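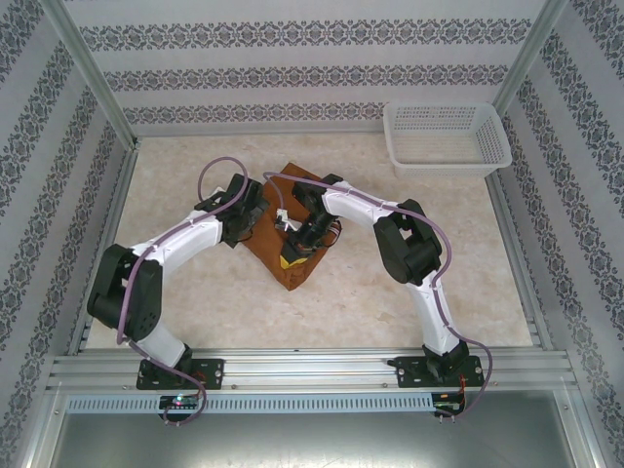 4. What the reviews said when the band came back

I should own up to something before I get going: I was a Cledeo fan well before I was a researcher, and I bought the third album on the day it came out. So when I sat down with the 166 reviews I'd collected of their seven records, I already had a story in my head. Early praise, a sulky middle period, then everybody suddenly remembering they'd loved them all along. The middle bit was where I came unstuck.

I'd expected the reviews of Sandidel, the fourth album, to be pretty sour. It's the one with the drum machines, and fans still argue about it (I've lost at least one evening to this myself). But reading them in order, on a very long Wednesday, I kept finding writers who liked it. They were puzzled, yes, and a few plainly hadn't got past side one, but they liked it. The idea that it was hated seems to come in later, with the reviews of Gaete, where 33 writers call the new record a "return" or a "comeback". You can't have a comeback without something to come back from, and I think Sandidel got the job after the fact.

How do you spot that sort of thing in a pile of old reviews? I did it the slow way. I marked every sentence that mentioned an earlier album and noted whether it was kind, unkind or neither. I did the whole lot twice, with a gap of three months in between, and went back over anything I'd marked differently. Nearly all of those were jokes. Music writers are fond of a joke that could go either way, and I've left these out of the tallies altogether.

There's a snag with Venirico, the most recent album. Plenty of its reviews are very short, some no longer than a paragraph, and they hardly look back at all. I was tempted to read that as the band finally being allowed to just put a record out – but it could as easily be a matter of word limits. I come back to length in the next section, where I also look at the live reviews, which are a different beast and much ruder about the drum machines.

Figure 1. Two robot arms over a brown cloth on a tabletop.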